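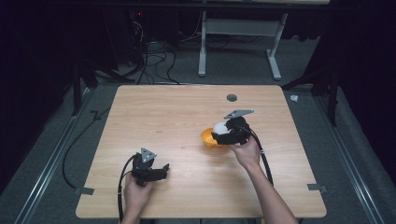

Nerkidcombe Robotics Club: is the ball-in-bowl project worth a whole semester?

Posted in Student Projects, March 21, 2025

gearless_in_ohio
My kid's club is doing the Moreira challenge this year. You hold a gripper in each hand, put the ball in the bowl, and save the run. Then you do it again. The target is 200 runs per student and 2000 for the club, and after that a policy gets trained on the lot. I sat in for one session and I don't see what a sophomore learns from run 195 that they didn't learn from run 5. Somebody talk me down.

pisus_fan
We did it last year with the Pisus kit. Yes, it's dull. Most real robotics work is dull. Our students came out knowing what bad data looks like, and that beats another line follower.

gearless_in_ohio
Do they look at the data though? I asked two kids what happens to a fumbled run and got two different answers. One said delete it, one said keep it if the ball ends up in the bowl. If they haven't agreed on that by now then the 2000 is just a number for the poster. 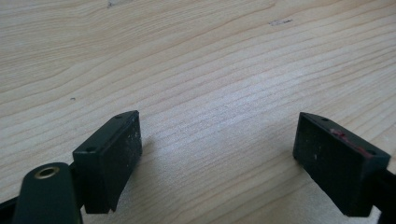

And the rulebook doesn't settle it either. Section 4 says "successful demonstrations" and never says what counts. A drop from six inches up that happens to land is a success on paper. I wouldn't want a robot copying it.

torque_wench
Agree on the rulebook. Disagree that it's a waste. We stopped at 1036 runs in February and spent the rest of the time throwing out bad ones and arguing about start positions. Best month we had.

pisus_fan
1036 is too few for Moreira scoring, you lose the volume points.

torque_wench
We know. We took the hit. The volume points are the dumbest part of the whole thing - they reward whoever has the most free afternoons.

mpavier_club
Coach at a different school, we run Pavier grippers. My only advice is to start and end every run the same way: jaws open, nothing in them, hold still, then stop recording. Half our junk came from kids hitting stop while they were still moving.

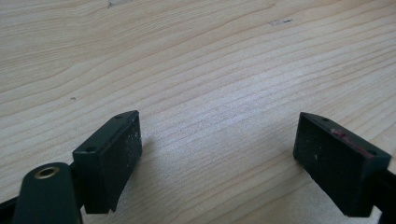

Jaws open over the table, nothing held.

gearless_in_ohio
OK, that one I'll pass along. Still not sold on the semester. If the trained policy can't do it with the bowl moved a few inches, I'm going to want to hear why they didn't move the bowl more.

torque_wench
Ask them now, before they hit 2000.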